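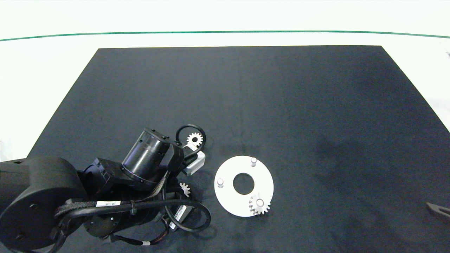 Plirnix open day, notes from October

Went over after lunch with Shalini Rana, who had the invitation. Writing this up before I forget which claims were on the slides and which ones came out of the presenter's mouth.

The task on show was the planetary gear assembly. White spur gears, a round plate with three pegs, one arm, dark mat on a white table. They call the controller Flotulano and they were careful to say it was "running the policy" whenever anyone walked up. I asked twice what happens if a gear gets put down outside the area it was trained on. Got a long answer on generalization, no number.

The station

Gear on the lower right peg when I came up to the table, another one lying on the mat near the gripper, one more mostly hidden under the arm. Both pegs still bare were in easy reach. I would call that a friendly starting position. Cables hang in big loops off the arm, one of them swinging out over the mat to the right. We had exactly that on the Katiyar bench until it dragged a tray over. I mentioned it and was told the loops are "managed." Braided sleeve on the upper part, plain cable after that.

Light gray gripper. Didn't get to handle it. Asked what the fingers are made of and how often they change them; the presenter went to find out and didn't come back to us.

What they claim

268 assemblies in a row on the slide, no operator help. Small print says that run was with the plate clamped. Nobody at the table would say whether the demo plate was held down to the mat or just lying there - matters a lot to me, since a free plate walks as soon as a gear binds on a peg. Shalini thinks double-sided tape. I didn't want to poke it with the arm live.

The 119 is the one I'd like to see data for. That is their count of "recovered" drops, meaning gear dropped, found again, picked again. No total drops given, so it can't be turned into a rate. Wrote to ask.

What I saw myself

Stayed for 2 full cycles. First one fine, slower than the video in the lobby. In the second the gear sat tilted on the peg and the arm pressed on it, backed off, pressed again, and it dropped on. The people next to me clapped. To me that looked like the chamfer doing the work. Would like to try it with our Kusano gears, which have a tighter bore and no lead-in at all.

No center gear in either cycle. Three gears on three pegs is the easy half. Getting the middle one to mesh with all of them is where ours goes wrong every time, and when I asked, it was "on the roadmap."

Fair points

The mat is a good idea. White parts on a dark surface, no glare I could notice, and ours are still white on bare white. Shalini wants to copy that whatever we decide on the rest. Barcode labels on the cables and the housing too, so somebody there is keeping track of parts.

To do

- Ask again for total drops behind the 119
- Ask if the plate was fixed during the demo
- Order dark mat for the Katiyar bench
- Send them 2 Kusano gears and see if they say yes
- Shalini has the slides, get them onto the shared drive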